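March 13, 2018

Continuing the tube work from January. Today I want to compare the two hands on the same task, and also decide which camera gives the hole position. Sudheer Warrier asked for a recommendation before he orders anything more from Gutby, so I write a bit longer than usual.

**Hands**

- A: the multi-fingered black hand (we call it the Acharya hand, after the design notes we started from). White pads on the fingertips.
- B: the Denmont parallel gripper with the V-shaped jaws.

**Task**

Pick a tube from a hole of the clear acrylic rack, lift it free, put it back in the neighboring hole. The rack has ten holes along the long side. We use the far rows only, so that the hand does not come over the full width of the rack. Glass tubes, all empty, same type as before. Black cloth on the table, taped down.

I kept the arm speed the same for both hands. The controller is the old Dukuvgate box, with the January firmware. I tried the newer one in the morning and it lost the wrist connection 2 times, so I went back. This should be looked at separately, but I do not want to mix the two problems.

**Hand A, setup**

Mounting took longer than I planned. The flange bolts are difficult to reach when the bracket is already on, so next time put the hand first and the bracket after. The cable must go up and around with enough slack, otherwise it pulls when the last joint turns past the middle. I left a longer loop and checked the full rotation by hand before power on.

Finger closing: I use two fingers against each other for the tube, the grip is quite high on the glass, not far under the rim. With a lower grip the fingertips come too near to the top plate, and on the first tries the left one touched it.

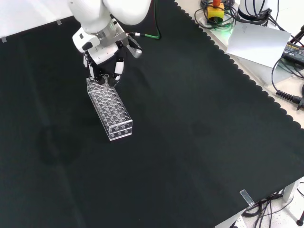

*Hand A with the tube just above the far end of the rack. Fixed camera.*

Observations for hand A:

1. The pads hold the glass well. I did not have any slipping at the lower force setting, so I stayed with this one.
2. The tube is not always parallel to the wrist axis. If one finger closes a little before the other, the tube tilts, and then the lower end arrives at the wrong side of the hole. I changed the closing so both fingers stop shortly before contact and then close together slowly. Better, but it costs time.
3. When the tube touches the border of the hole, the fingers give a little and the tube often finds the way in by itself. I like this very much. With the stiff gripper we never had it.
4. After release the fingers must open evenly. If they don't, the tube gets a small push to the side. In the rack it does no harm because the hole keeps it, but for the open tray it will be a problem.

**Hand B, setup**

Mounted after lunch. Very fast to change, I must say. The jaws center the tube without any trick in software, and the tilt is much smaller than with A.

Observations for hand B:

1. Centering is good and repeatable. I did not have to touch the closing parameters.
2. No give at all. If the hole position is a little wrong, the tube sits on the plate and the arm pushes until the force limit stops it. I had the limit low, so no broken glass, but I stood with my hand near the stop button for the whole series.
3. The jaws are wide. In the neighboring holes they would hit other tubes when the rack is full. We would have to leave a free column between the tubes, and then half of the rack is wasted.

**Results**

I did 100 cycles with each hand, with the hole positions taught by hand (no camera). Failed means I had to stop and correct something.

| Hand | Cycles | Failed |
|------|--------|--------|
| A | 100 | 5 |
| B | 100 | 2 |

So with taught positions B is a little better. Of the failures with A, most were from the tilt and happened before I changed the closing. I did not repeat the full series after the change, therefore the comparison is not quite fair to A. I write it here so that nobody takes the table alone and puts it in a slide.

Then I moved the rack a small distance on purpose and ran short series with the old positions. Here A continued to work for longer than B. I did not measure the shift properly, only with a ruler, so I give no number.

**Cameras**

The second question is how to find the holes when the rack is not in the taught place. We have the fixed camera and the small one at the wrist.

Fixed camera: sees the whole rack, and the outline is easy to find because the acrylic edges are bright on the black cloth. The two perforated plates are a problem, since every hole appears doubled. From that angle the detector takes sometimes the upper plate, sometimes the lower one, and the result jumps between them. A mask on the upper plate helps if the rack height is known.

Wrist camera: much nearer, and I expected it to be clearly better. It is only partly true. The holes are big in the image and the white rims are sharp, but the glare is strong. In frame 923 of the log there are two patches where the plastic is completely washed out, the larger one on the left, and some of the openings there are only dark ovals or thin slivers. The tube itself also hides most of one hole in the back row. What I found useful is the row of small frosted discs in the bottom plate, along the front. They are evenly spaced and the glare does not cover them, so I think they can give us the direction of the rack and the spacing, even when the circles on top are not reliable.

I tested this quickly offline: fit a line through the discs, then take the back row from the known size of the rack. On the few frames I tried, the line was stable. The offset to the upper plate depends on the viewing angle, so the hand-eye calibration must be good. Ours is from January and I don't trust it fully after remounting the wrist parts today.

One more thing for the wrist view: the lower half of the image is only table. The camera could be tilted so that we use the sensor for the rack. I did not change it today because then the calibration is lost for sure. 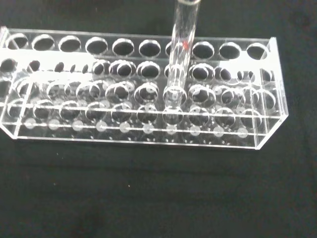

**What I would recommend**

For Sudheer, the short version:

- Keep hand A for the rack. The give in the fingers is worth more than the exact centering of B, as long as the rack position comes from a camera and is never perfect.
- Keep B mounted on its plate for jobs with fixed positions, e.g. the weighing station.
- Use the fixed camera for the first rough position, and the wrist camera with the disc line for the final one.
- Do not order the second camera from Gutby yet. First try to reduce the glare with a diffuser on the lamp. If the patches stay, a polarizer would be the next step – I have one in the drawer, but the thread does not fit this lens.

**Open points**

- [ ] Repeat the full series for A with the new closing.
- [ ] New hand-eye calibration, with the camera tilted.
- [ ] Diffuser test, same rack position, lamp on and off.
- [ ] Full rack with A: do the fingers pass between the tubes? I only tried with the neighbors empty.
- [ ] Dukuvgate firmware: write to them about the lost connection, attach the log.
- [ ] Measure the shift tolerance properly, with the micrometer stage and not with my ruler.

Logs and images are in the usual folder under today's date. The morning files are with the new firmware, please don't use them for timing.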